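The Kitchen That Isn't There

There is a kitchen at Jurnari where nothing has ever been cooked, and where the dishes never need doing. It lives on a rack of computers at the end of a hallway, and on most mornings it has already been put through its paces 97 times before the first person has hung up a coat. The company writes software that decides how robot arms should move, and for the past year or so it has been teaching that software its table manners in simulation, one plate at a time.

I had come expecting to hear a great deal about hands. Everybody loves to talk about hands, and with good reason, because they are lovely, fussy things with far too many joints. But the engineers kept steering me back to the part you can't photograph, a program they call Milla, which sits between what the arms see and what the arms do. Milla takes in a view of the counter, makes a guess at what is on it and where, and then works out a path for each arm that won't knock the two of them together. Then, a moment later, it does the whole thing over again, in case the guess was wrong.

The guessing, I was told over a very good cup of coffee, is where most of the trouble starts. A white plate on white marble is a miserable thing to find if you happen to be a computer – the rim simply melts away into the counter. An early version of Milla would find the vegetables with no bother at all and then plan as though they were lying straight on the stone, so that the fingers came down a little too low. 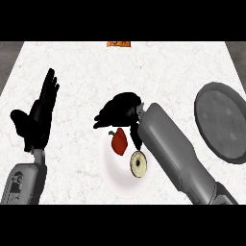

The cure was a patient one. The team built a tool named Alel, which takes a single kitchen task and shuffles it: the light comes from another side, the food turns a little, the pan slides closer to the elbow. One task became 672 variations, and then, after a long October of arguing over shadows, 766. Every failed run is saved with the robot's own view and the plan it had in mind, side by side, so that a person can scroll back to the exact moment when the two stopped agreeing.

I spent a happy hour doing just that, and I can report that it is as absorbing as any detective show. In one run the planner picked a perfectly good grasp and then talked itself out of it 2 seconds later. In another it brought the forearm in over the plate, blocked its own view of the food, and had to carry on from memory. That second kind of mistake has a whole wall of sticky notes devoted to it.

Huttunen, the small firm that supplies the physics engine, has been a good neighbor through all of this, though the two companies still disagree about how slippery a pepper ought to be. The current setting is a compromise, and both sides grumble about it.

When I left, late in the afternoon, the next batch was being lined up for the night. Somebody had moved the pan again.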